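Opinion > Work and Machines > Columns

Search this site Enter keywords Go

What the gripper did to the sorting room

I've worked the returns side of a book warehouse for eight years now, long enough that my hands do things I couldn't explain to you. I can pick up a stack of paperbacks and tell you there's a board book hiding in the middle. I know a water-damaged hardcover before I've opened it, just from how it sits in my palm. So when Pritchard told us at the October meeting that we were going to start showing a machine how to do our jobs, you can imagine how the break room sounded afterward.

Pritchard is the company, by the way. There was a Mr. Pritchard once but he sold up long before my time, and the name stayed on the trucks.

The way it works, if you haven't run into this yet, is that you don't program the thing. You hold a gripper in your own hand, a kind of big black pair of pinchers with a camera on it, and you do the job with that. Pick up the book, stand the book, move the book along. Later on the recordings go off to Faltska, who make the software, and the arm out on the floor is supposed to learn from them. There are 56 of us on the payroll and I'd say most people have had a turn by now, including a couple from accounts who just wanted to try it (they were terrible, and they had a great time).

My own first week with it was humbling. I'd been pulling books for eight years and suddenly I was a toddler with salad tongs. You lose your fingertips! Everything I know about a book comes in through the skin, and now I had rubber between me and it. I dropped a cookbook on my foot. I squeezed a poetry collection so hard I put a dent in the cover and had to write it up as damaged on arrival, which it was, sort of, just not on arrival here.

By the third week I'd slowed down, and slowing down is where it got interesting. I started noticing how much I'd been deciding without knowing it. Which way the spine faces. How hard is hard enough. When to nudge and when to lift.
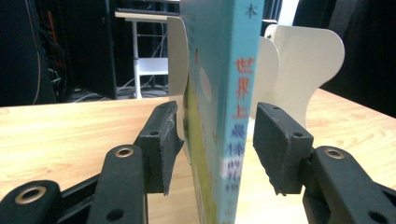 My complaint has never been that the robots are coming for the books. I've read that column, and I've probably said it out loud over a beer. What bothers me is that the teaching is skilled work and we're all pretending it isn't. On paper, a shift with the gripper is logged as "light duties," the same code we use when somebody's back is out. But take a book with a light blue spine, red and blue Chinese lettering down it, standing on its edge with a rubber pad on each side. You have to keep a thing like that upright without crushing it, on a bare wooden tabletop, with bookends close behind it that you don't want to clip. The pads get scuffed and the edges fray, too, and you adjust your grip for that the way you would with old gloves. If that's light duties then I'd like to see heavy ones.

I brought this up with Gwion Trevor, our floor lead, and to his credit he didn't brush me off. His view is that the pay code is just a code and it'll get sorted when the trial ends. My view is that trials have a way of not ending. We had a "temporary" scanner system when I started and I still curse at it every morning.

There's another piece to this that I go back and forth on. The job really does wreck people. By 3 in the afternoon my wrists are done, and I'm one of the younger ones on returns. If an arm takes over lifting the full totes, I'll bake it a cake. I used to work at Hultar, the furniture place out by the highway, and they brought in lifters for the flat packs, and I never heard one person say they missed carrying wardrobes. People moved over to inspection and repairs and mostly liked it better. So I know it can go fine.

But Hultar did something we haven't done, they sat down with the crew first and wrote out who was going where. It was a boring document. I had it pinned in my locker for a year. Here we've got a slide that says "freeing up our people for higher value tasks," and when I asked which tasks, I was told that was still being scoped. I don't think anyone is lying to us. I think they bought the machine before they thought about the second half of the sentence.

And the new hires worry me more than the old hands do. We took on three people this fall and they've spent far more time holding the gripper than holding books. They're good with it, better than me – quick, steady, no bad habits to unlearn. Except one of them asked me last month how I could tell a book club edition from a trade one, and I said well, you feel the weight of it, and I watched her pick one up with her actual hand like it was a new idea. If the easy books all go to the arm, where does she get her practice? You learn the strange ones by handling hundreds of dull ones first. I did 30 totes a day of nothing but dull ones when I started and I resented every tote, and it's the reason I'm any use.

So what would I ask for? Call the teaching what it is and pay it as skilled. Rotate it, so that a person doing gripper work in the morning gets real books in the afternoon. Put the plan in writing before the next arm shows up, because I've heard there's one promised for our Pirkemero site and those folks haven't been told a thing beyond the delivery date.

Gwion says I should put all this in the suggestion form. The form has a character limit, so I'm putting it here, and I'll print him a copy.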